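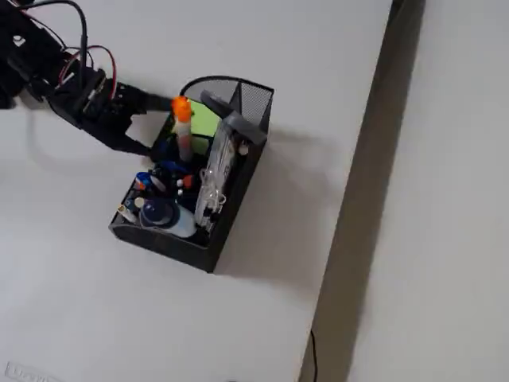 On entre chez Stenport par une porte de garage, en juin, à l'heure où le quartier déjeune, et on tombe tout de suite sur les bras. De petits bras noirs, fils apparents, servomoteurs à nu, qui bourdonnent au-dessus de tables blanches. J'étais venu pour une heure. Je suis reparti à la fermeture !

L'exercice du jour a l'air bête comme chou : prendre un objet dans un pot à crayons bien rempli sans emporter ses voisins. « Un bouchon orange au milieu de stylos sombres, pour vous c'est un cadeau. Pour la pince, il reste à savoir par où passer », explique Svitlana Vasylenko, qui dirige l'atelier avec Gilmar Toledo. Leur programme, baptisé Nendus, a déjà 1558 essais derrière lui, tous notés, y compris les ratages (les plus instructifs, jure Toledo).

Ce qui m'a conquis, c'est la lenteur. Le bras descend, hésite, corrige d'un rien - et toute la salle retient son souffle pour un tube de fournitures de bureau. Un gamin à côté de moi encourageait la machine à voix basse.

Les visiteurs peuvent prendre les commandes, par groupes de 2, pendant 20 minutes. J'ai essayé. J'ai poussé un pavé de notes adhésives, coincé un stylo, recommencé, et fini par soulever quelque chose sous les applaudissements polis d'Arsen Zhuravel, mon voisin de file.

L'atelier rouvre ses portes à l'automne, avec 40 places par après-midi. Inscription sur place, et prévoyez large pour le retour.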